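Is a snack box at your door worth the money?

The woman who runs Ikley does her packing at a dining table, and she would like it known that she has heard all the jokes about that. "People expect a warehouse," she says. "Then they come in and ask where the rest of it is."

There is no rest of it. Ikley is a snack subscription run out of the back half of a rented house, and it sends out 409 boxes a month, each one a mix of biscuits, crackers and sweets from somewhere most of its customers have never been. I came prepared to be unimpressed. I have cancelled two subscriptions of this kind myself, one of them after a month in which I paid good money for a single packet of seaweed and a flyer.

She takes that better than I expected. "The flyer is where they get you," she says. "It takes up space. If you put enough paper in a box it feels full when you lift the lid."

So what does she put in? No tissue, no shredded filler, no welcome card. The box is plain white and goes out with food in it and one folded sheet of translated ingredients. She started with a printed sleeve in three colours and dropped it after the first winter, when she worked out it was costing her more than the crackers did. I asked whether customers complained. "A few. They said it didn't feel like a present any more. I said, well, you bought it for yourself."

The order of packing matters more than I would have guessed, or at least she talks about it for longer than I would have guessed. Flat things go at the bottom. Anything puffed with air goes in last, lying on its side if it has to, and never pressed down to make the lid close. If the lid won't close, something comes out and goes in the next one. She has tried it the other way. The refund requests for crushed biscuits ran for weeks.

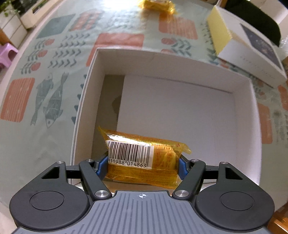 A gold-wrapped snack at the edge of an open white box, on the fish-and-berry tablecloth.

I wanted to talk about labels, because this is where my doubts really lie. A lot of what she sells is labelled in languages her customers can't read, and I am not convinced a folded sheet of paper covers it. Who does the translating?

"I pay for it," she says. "Properly, per product, by someone who does it for a living. I don't hold my phone over the packet and hope." She says she has dropped 21 products over allergen wording she couldn't get a straight answer on. I ask to see the list and she gets it out, a school exercise book with the names crossed through. It does look like 21, although I can't tell you whether they were the right ones.

What about the nutrition tables? Most give figures per 100 grams, on packets that hold a good deal less than that. She shrugs. "So does the stuff at the supermarket. You read it there?"

I do, as it happens, but I take the point.

The price is harder to wave away. A box is 61 dollars with postage, and I said I could go to an Asian grocer in any big city and fill a bag for half. She agreed straight off, which annoyed me. "Then do that. If you live near one you don't need me. Most of my people are a four-hour drive from one." Her two bigger competitors, Stotulero and Frerichs, are cheaper, and she says she has ordered from both. She found the first stingy and the second stale. She would say that, of course, and I haven't tested either claim.

There is a plan to grow, and here she gets vague. She would like to reach 2,000 boxes by next October. How that happens on a dining table she couldn't quite say. There was talk of a shed, then of a neighbour's garage, then of "seeing how we go". When I pressed, she laughed and offered me tea.

The tablecloth stays, whatever happens. It wipes clean, and its pale background shows up crumbs, so a split packet gives itself away before the lid goes on – her explanation, and the most persuasive thing I heard all afternoon.

I left with a box, which I paid for. Nothing in it was broken. Two of the things I liked, one I would not eat again, and the rest are still in the cupboard.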